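What Happens to Your Arm While It's in a Cast?
(And why it comes out looking like somebody else's)

Getting a cast put on is the exciting part. You pick a color. People sign it. Someone draws a shark that looks like a potato with teeth. For a week or so you're the most interesting person at lunch.

Getting the cast taken off is supposed to be even better, and for the first few seconds it is. Then you look down. The arm is thin and pale, the skin is flaky, there's a smell, and the wrist bends like a rusty gate. You were promised your old arm back. Did they mix it up with another kid's?

They didn't. It's yours, and it's going to be fine. It has been on a very long vacation and has forgotten how to do its job.

Your body is cheap

Muscle is expensive to own. It needs food and oxygen all day long, even when you're lying on the couch watching other people play soccer. Your body knows this and keeps a close eye on the bills. If a muscle gets used a lot, your body builds it up. If a muscle sits around doing nothing, your body figures you must not need it anymore and starts to shrink it.

Doctors call this atrophy (say AT-ruh-fee). It starts sooner than you'd think. A muscle that isn't being used can begin to get weaker in a matter of days, and a cast usually stays on for weeks. Your body never asked whether you were planning to use that arm later. It doesn't ask.

The good news is that the muscle hasn't left. The fibers inside it have mostly gotten thinner, like a sponge that has been squeezed. Once you put them to work again they thicken back up.

Rusty hinges

A joint is a place where two bones meet, like your wrist or your elbow. Around each joint there are stretchy bands and a sort of wrapper that holds everything together. They stay stretchy by being stretched. Keep them still for weeks and they tighten up, which is why the first bend feels stiff and a bit mean.

Inside many joints there is also a slippery liquid called synovial fluid (sin-OH-vee-ul). It looks something like raw egg white. You may now be sorry you asked. Moving the joint spreads the fluid around, so everything glides. No moving, not much gliding.

Your brain is in on it too

Say you want to pick up a fork. Your brain has to tell some muscles to pull, tell others to let go, and decide how hard to squeeze so the fork neither drops nor flies across the kitchen. Then your fingers report back on how it went. You learned all of this as a baby, mostly by throwing food.

After weeks in a cast, those messages are out of practice. Your hand may feel clumsy or slow, and your handwriting may look like the shark potato. Your brain still has the instructions. It needs a few rehearsals.
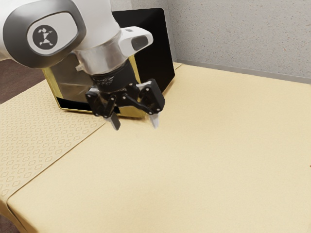
A computer-drawn robot arm reaching over a table with a yellow cloth.

Enter the person with the putty

Sometimes an arm gets back to normal just by being used for ordinary arm things. Sometimes it needs coaching, and that's when you might meet a physical therapist or an occupational therapist. The names are long and the jobs overlap quite a bit. Very roughly, a physical therapist helps your body move and get strong, and an occupational therapist helps you do the things you do all day, such as buttoning a shirt, opening a lunch box, or playing the recorder. (Your family may ask if that last one can wait.)

Aslı Gündoğdu is a hand therapist at the Hivero clinic. When a new kid comes in, the first thing she does is measure. She has a tool that looks like two rulers joined in the middle, called a goniometer (go-nee-OM-uh-ter), and it shows how far a joint can bend. "They all try to cheat on the first day," she says. "They lean their whole body over and tell me the wrist did it."

After the measuring comes the work, which is sneaky, because a lot of it looks like playing. You might squash putty, pick up coins, squeeze wet sponges, or move clothespins from one side of a box to the other. Each of these has a muscle it's secretly after. The clothespins are for pinching. The putty is for gripping. The sponge is for gripping as well, and for soaking your sleeves.

Callum's wrist

Callum Shearer fell off a scooter in August. He would like it known that it was a very hard trick. When his cast came off he could bend his wrist a little bit forward and hardly at all back. His homework was 10 slow bends, 3 times a day, plus squeezing a ball of blue putty during breakfast.

"It was so boring," says Callum, who also kept a tally on the fridge. When he got to 623 bends he was allowed to stop counting, mainly because the paper was full. By then he could bend his wrist back 70 degrees, and that's plenty for doing a push-up or holding up a pizza like a waiter. He has tried both. One went better than the other.

Does it hurt?

It can feel tight, achy, or tired, a bit like your legs after a long hike. A sharp pain is different. If something gives you a sharp pain, or if your arm swells up or goes numb, stop and tell a grown-up or your therapist. Being tough and saying nothing doesn't win you anything. There isn't even a sticker for it.

Going much harder than you were told doesn't help either. Muscles get stronger in between the workouts, while you rest. So if your exercise sheet says to take a break, congratulations, lying on the couch is now part of your treatment. Show the sheet to whoever is telling you to get up.

What about the hair and the flaky skin?

Skin sheds tiny dead bits every day. Normally they rub off on your clothes or wash away in the bath. Under a cast they have nowhere to go, so they pile up and wait for you. Wash gently with warm water and don't scrub or pick. It clears up in a little while.

Some people also notice that the hair on that arm looks longer or darker than before. That's common, and it usually goes back to how it was. You aren't turning into a werewolf, although we understand if you'd like to tell your brother otherwise.

Words to show off with

Atrophy: when a muscle shrinks because it isn't being used.
Goniometer: the bendy ruler for measuring joints.
Range of motion: how far a joint can move in each direction.
Synovial fluid: the egg white stuff. Best not mentioned at breakfast.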